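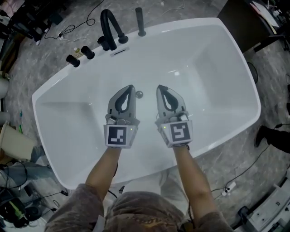 Rasico opens bath showroom in old Tan building

Doors opened at 9 a.m. and there was already a line down the side lot. Rasico, the bath and tile seller that had been working out of a unit behind the Utamex warehouse, now has the whole ground floor of the Tan building. Lease signed in spring, open in July. Quick work by local standards.

Big draw so far is the tubs. Freestanding, white, wide rims, most of them with the faucet set on the tub itself instead of the wall or floor. Matte black fixtures on plenty of them. Chrome is still on offer but manager Shalini Shukla says black is what people walk in asking for.

"They have a picture on their phone and it's a white tub with black taps," Shukla said. "Every time. Two years ago it was all brushed nickel."

Prices on the floor run wide. The cheapest tub on opening morning was tagged at $691, no faucet included. Sets with the tall spout and hand shower go up fast from there, and delivery is extra outside the city limits. Shukla said the store will haul away an old tub for $200, stairs or no stairs.

Shoppers are allowed to climb in. Shoes off, please -- there is a sign. Kiran Pal tried 3 before settling on one with softer corners and a sloped back.

"My knees stick out of the one at home," Pal said. "I'm not spending that kind of money and finding out after the plumber leaves."

Pal was still undecided on the fixtures. Likes the black, worried about water spots. Staff told her to wipe it down with a soft cloth and skip the abrasive cleaners, same advice they give for the chrome.

Weight came up a lot in conversation on the floor. Several visitors live in the older houses up the hill, second-floor bathrooms, and wanted to know if the joists would take it. Store policy is that somebody qualified looks at the floor before a heavy tub goes upstairs. Shukla has a list of contractors at the desk, including Fiveck, which did the plumbing for the showroom. Customers can bring there own.

One other thing buyers should check: access behind the rim. A tub with rim-mounted taps needs the supply lines brought up underneath, and somebody has to be able to reach them later. Pushed tight in a corner, that gets hard. Staff are handing out a one-page measuring sheet with space for door width, hallway turns and the distance from the drain to the nearest wall. Bring it back filled in and they will go through it with you at the desk.

Wait on most tubs is 4 weeks. Floor models are not for sale untl the winter changeover.

The tile side of the business is not moved yet. Samples are in the back room, a lot of them still boxed, and the full wall display is due up later this summer. Orders for tile can be placed at the front desk in the meantime. Existing orders from the old unit carry over, same paperwork, pickup at the new address.

Parking is in the side lot, entrance off the alley. The front spaces belong to the bakery and they do tow. Loading door is at the rear -- ring the bell and wait. Showroom closes at 6 p.m.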